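How do I report a war crime witnessed by a relative abroad, from the UK?

Posted in: Human rights and international justice
3,201 views, 2 replies

itley_reader

Sorry if this is the wrong section. My aunt lived through the fighting in a town called Stalora before she came over to us. She is 62 now and for the first time is talking about what she saw, including what was done to women held in the school there. She wants to tell somebody official. Not a newspaper, not a charity newsletter, somebody who could use it in a court one day.

I have rung the local police in Itley, and was told to ring back in the afternoon, then told it was not for them. Looked at the website of the international court and got lost after five pages. Do I write it all down for her first? Does she need a lawyer? Her English is ok for shopping but not for this. She also worries that her brother, who still lives there, will get trouble if her name comes out. It happened 20 years ago so maybe too late anyway?

Any help welcome, have to be at work early so may not reply until the evening.

tian_north

Quick one as am on a break.

Not too late. War crimes, including rape used in war, generaly have no time limit. Old cases do get opened, slowly.

Please DON'T write it all down for her. I know it feels like helping. But if there are several written versions with small differences a defence lawyer will pick at them later. Let the trained person take the account, once, properly. What you can do is note the plain stuff: dates she lived there, names of places, what papers she has, who else from the town is now in this country. Keep her own old letters and photos as they are. No writing on the backs, no laminating, don't post the only copy to anyone.

Police: the person on the desk was wrong to leave it there. In the UK war crimes go to a specialist team in London, part of counter terrorism policing, odd as that sounds. There is a war crimes page on the Met site with a way to contact them. You can live anywhere in the country. If you ring your local force again, say the words "war crimes referral" and ask for a reference number.

International court: anybody can send information to the prosecutor's office, no lawyer needed. But it can only look at certain countries and only crimes after July 2002, and most things sent in don't become a case. Check the dates first. Twenty years ago might be inside that or might not, depends on the month and on where.

Interpreter: ask for one from outside her community, and a woman if she prefers. She is allowed to ask. Do not do the interpreting yourself, you are family and it wont stand up, plus you will hear things you may not want to carry about with you.

On her brother: she should say it at the very start, before giving any names. Ask how her details will be kept and who sees them. If she doesn't like the answer she can stop there. An enquiry is not a statement.

Our survivors' group meets in the same building as the Jisitz drop-in, and they are good at the form side of things if you're anywhere near. Tea, a quiet room, someone to sit with her while she waits.
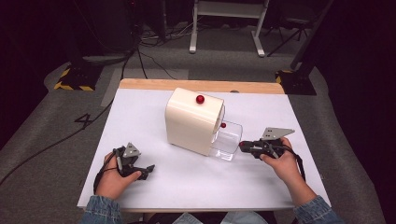 The white table at Jisitz, with the red balls.

Last thing. Get her some support BEFORE the interview, not after. GP can refer, though the wait is long round here, more than 2 months when we tried. Rape crisis centres see older women too and see people for things that happened abroad years back. Lots of people don't know that.

Got to go, will look in again later.

stalora_exile

Waste of time in my opinion. I sent mine in years ago and had one letter back, thank you for your information, then silence. The men who did it are still in office, one of them opened a bridge in May. Everyone talks about ending impunity, there are speeches and prizes and then nothing.

But I will say I did not regret sending it. It is on a file somewhere with the right date on it. If they ever arrest anyone it is there. So tell your aunt yes do it but expect nothing quick, and keep a copy of whatever they send back to her, also the envelope.

The other reply is right about the interpreter. Mine was from the next village and I said half of what I meant to.

Also which school? There were two. If it was the one by the river please message me privately, do not put it on here.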